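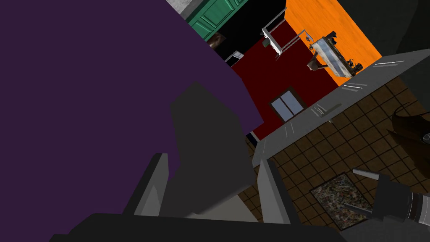 Curkine is a commercial simulation package for robot manipulation in household kitchens. It is developed and sold by Bravach, a software company, and consists of a library of kitchen scenes, a set of simulated robot arms with grippers, a task editor and a tool for recording demonstrations. It is used mostly by research laboratories and by small manufacturers of home robots who want to prepare and test control software before it runs on a physical machine.

Name

The name is a shortening of "curated kitchen engine", which was the working title of the first internal version. Early documents of the company write it in capital letters. The present spelling has been used since the first paid release.

History

The development started as an extension of Worulier, an older physics library from the same company which was made for conveyor belts and packaging lines. Worulier could calculate contacts between rigid boxes quickly, but it had no joints for doors and drawers, and its rendering was limited to wire models. When several customers asked for indoor scenes, the company decided to write a separate product and to keep only the contact solver.

The first version of Curkine contained three kitchens and one arm. It was given free of charge to a group of testers, whose main complaint was that all three kitchens were too similar. A policy trained in one of them worked well in the other two and failed when the color of the cabinets was changed. The second version therefore introduced the scene generator, which remains the best known part of the package. Version 3 was released in January and moved the rendering to a new engine. Scenes saved with the older versions can be opened in it, but the lighting must be set again by hand.

Components

The scene generator builds kitchens from a floor plan, a list of fixtures and a set of surface materials. The user can fix any of these and leave the others to chance. Colors are by default chosen without regard to taste, and neighboring walls may receive strongly different ones. The documentation explains that this is intended, as it stops the vision part of a policy from depending on one color for one kind of surface. A "plain" setting gives calmer rooms for presentations.

The object library contains 757 models, among them cookware, bottles, food packages, chairs and small appliances. Each model has a visual mesh and a simpler collision mesh. Mass and friction values are stored in a text file beside the model and can be edited. The smaller objects are the most detailed, while large furniture is kept simple so that a scene loads faster.

The robot module has eight arms with different reach. All of them can carry a gripper with two fingers, and five can also carry a suction cup. Camera positions are free. The two most used are a fixed camera in a corner of the room and a camera attached near the wrist, which turns together with the arm and sees the fingers from close by. The wrist view is often steeply tilted, and large surfaces near the gripper may hide much of the room. Users can render several views at the same time, with a loss of speed for every view added.

The recorder stores joint positions, gripper opening, contact forces and camera images in one file. Demonstrations can be made with a game controller, with a hand tracker or with a second physical arm that is moved by a person. Šťastný, a small maker of input devices, sells a desktop arm prepared for this use — it connects by a single cable and needs no calibration after the first start. It is not included in the price of the package.

Tasks

The package comes with tasks in four groups: picking and placing, opening and closing, pouring, and wiping. A task is defined by a start condition, a goal condition and a time limit. The goal condition is checked by the simulator from the position of the objects, so that no person has to look at the result. For pouring tasks the liquid is replaced by small spheres. This is less exact than a real fluid model but can be calculated on an ordinary workstation.

The editor allows the user to join short tasks into longer ones. If one step fails, the whole run is counted as failed, although the report shows at which step it happened.

Licensing

Curkine is sold as a yearly license for one workstation. A license for teaching is available to schools and universities at a lower price and has the same functions, but it limits each project to 3000 recorded demonstrations. The limit can be reset once per term by a request to Bravach. The object library may not be passed on separately. Images and videos rendered with the package may be published freely, also by the holders of a teaching license.

An additional service, called scene building on request, is offered for customers who want to work in a copy of their own test kitchen. The customer sends measurements and photographs, and the company returns a finished scene, usually after around three weeks.

Reception

Reviews of the package have mostly praised the scene generator and the stable behavior of drawers and doors, which in many earlier simulators would shake or jump when the gripper touched the handle. The recorder was also judged well, mainly for its simple file format.

Criticism was directed at the flat appearance of some materials. Cabinets and large panels may be shown as areas of one color with little visible texture, and depth is then difficult to judge for a person who controls the arm through the wrist camera only. Bravach answered that textures can be set for every surface, but that the default values are chosen for speed. Other reviewers noted that soft objects such as towels and sponges are treated as rigid, so the wiping tasks have limited value for real use. The handbook has been called complete but hard to search — it is supplied as one long file without an index.

Transfer to physical robots depends strongly on the task. Users report good results for picking and placing with rigid objects, and weaker ones for pouring.

See also

Worulier
Domain randomization
Mobile manipulation
Teleoperation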